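# Evaluación del receptor portátil de tráfico Bora para aviación general

*Informe de material, sección de vuelo con motor. 9 de mayo de 2020.*

La sección adquirió en octubre un receptor portátil de tráfico y meteorología Bora con el fin de determinar si procedía recomendarlo a los socios que vuelan en la avioneta escuela y en los aparatos de propiedad compartida. El equipo se distribuye a través de Sastness, que lo suministra con soporte de ventosa, antena de varilla, cable de alimentación y una funda semirrígida. El precio abonado fue de 700 euros, impuestos incluidos. La presente evaluación recoge las conclusiones de los pilotos que lo han utilizado y las condiciones en que se autoriza su préstamo.

## Objeto y alcance

El Bora recibe las emisiones de los transpondedores que difunden su posición y las presenta en una tableta mediante conexión inalámbrica. No transmite, no sustituye a ningún equipo certificado y no modifica las obligaciones del piloto al mando en materia de vigilancia exterior. La evaluación se ha limitado a vuelos visuales diurnos, con salida y regreso al aeródromo de la sección y, en varias ocasiones, con escala en el campo de Lorkavow, cuyo circuito comparten veleros, ultraligeros y remolcadores.

Queda fuera del informe la recepción de datos meteorológicos. La función figura en el menú, pero en la zona no existe servicio que la alimente, y no se ha podido formar opinión sobre ella.

## Instalación en cabina

La puesta en marcha es sencilla. El receptor se enciende con una pulsación larga, busca satélites y crea su propia red. La tableta debe conectarse a esa red antes de abrir la aplicación de navegación; en caso contrario la aplicación muestra el mapa sin tráfico y sin aviso alguno, circunstancia que se considera el principal defecto del conjunto y a la que se vuelve más adelante.

El soporte de ventosa se adhiere bien al metacrilato limpio. En la ventanilla trasera izquierda, que es la posición aconsejada por el fabricante, la antena queda despejada y no interfiere con la visión del piloto. Sobre la visera del panel la recepción también es correcta, si bien el reflejo de la carcasa en el parabrisas resulta molesto con el sol de frente, y los instructores han pedido que no se use esa ubicación durante la enseñanza.

La ventosa perdió adherencia en 2 ocasiones, ambas tras permanecer el avión estacionado al sol. Se recomienda asegurar el aparato con el cordón incluido y comprobar la sujeción en la lista previa al rodaje.

## Comportamiento en vuelo

En crucero, a 900 metros sobre el terreno, el receptor presentó con regularidad el tráfico comercial y buena parte de la aviación general equipada. La posición relativa coincidió con lo observado por la tripulación en los cruces en que hubo contacto visual. El retardo de la presentación es pequeño y no induce a error mientras el piloto recuerde que mira un dato ya pasado.

En el circuito de Lorkavow la utilidad disminuye. Una parte considerable de los veleros no emite señal que el Bora pueda recibir, y la pantalla vacía puede interpretarse como ausencia de tráfico. Los pilotos con menos horas tendieron a consultar la tableta en el tramo de viento en cola, justo cuando la vigilancia exterior es más necesaria. La sección considera que el aviso sonoro, transmitido a los auriculares, es preferible a la consulta de la pantalla en las proximidades de un aeródromo.

La estructura del avión produce sombras en la recepción. Con el equipo en la ventanilla izquierda, el tráfico situado abajo y a la derecha apareció en algunos casos con retraso y en otros no apareció. Es una limitación propia de cualquier receptor portátil con antena interior.

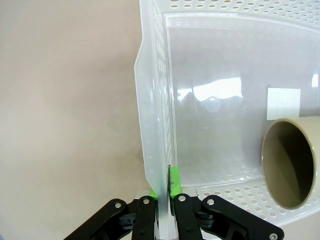 La documentación merece un comentario separado. El manual en español es una traducción incompleta: faltan el capítulo de actualización del programa interno y la tabla de códigos luminosos, que solo constan en la versión inglesa. Sastness facilitó ambos textos cuando se le solicitaron, y se han impreso para uso común. El juego completo se conserva en la oficina de vuelos, en un cajón grande de plástico blanco translúcido como el de la fotografía, junto con la funda y el cable, y debe devolverse al mismo lugar al término de cada préstamo. La copia del manual no sale de la oficina.

## Autonomía y alimentación

La batería interna cubre sin dificultad una mañana de vuelos locales. En navegaciones largas conviene conectar el cable a la toma de la aeronave, comprobando antes que no se produce ruido en la radio; en uno de los aparatos compartidos se apreció un zumbido leve que desapareció al cambiar el adaptador. El indicador de carga es poco preciso en su tramo final y no debe tomarse como referencia para planificar un segundo vuelo.

La carcasa se calienta de forma perceptible cuando el equipo carga y recibe al mismo tiempo. No se registraron apagados, pero el fabricante advierte de esa posibilidad y aconseja mantener libres las rejillas laterales.

## Comparación con el Kaczorowski

Algunos socios disponen del receptor Kaczorowski, de precio inferior y concepto similar. Se volaron 2 trayectos con ambos equipos a bordo, uno en cada ventanilla. El Bora mostró antes los tráficos lejanos; el Kaczorowski, en cambio, avisa con claridad cuando se interrumpe la conexión con la tableta, y su soporte de pinza no depende de una superficie limpia. Quien ya posea este último no encontrará en el Bora motivos suficientes para el cambio.

## Valoración

| Aspecto | Apreciación |
|---|---|
| Recepción en crucero | Buena |
| Recepción en circuito | Limitada |
| Soporte | Aceptable, con cordón |
| Aviso de pérdida de conexión | Insuficiente |
| Documentación en español | Insuficiente |
| Autonomía | Buena |

La sección estima que el Bora es un complemento adecuado para navegaciones y para vuelos de travesía, y lo recomienda con reservas en el entorno del aeródromo. No se recomienda su uso durante la fase anterior a la suelta.

## Condiciones de préstamo

- El préstamo se anota en el libro de material antes de retirar el equipo.
- El piloto comprobará, con el motor parado, que la tableta está conectada a la red del receptor y que la aplicación indica señal.
- El cordón de seguridad es obligatorio en todos los vuelos.
- El receptor no se dejará en la cabina con el avión estacionado.
- Toda anomalía se comunicará por escrito, con indicación de la matrícula y de la posición en que iba instalado el equipo.

Se ha trasladado a Sastness la petición de que una versión futura del programa incorpore un aviso visible de pérdida de conexión. El distribuidor ha acusado recibo sin comprometer fecha. Este informe se revisará cuando se disponga de dicha actualización.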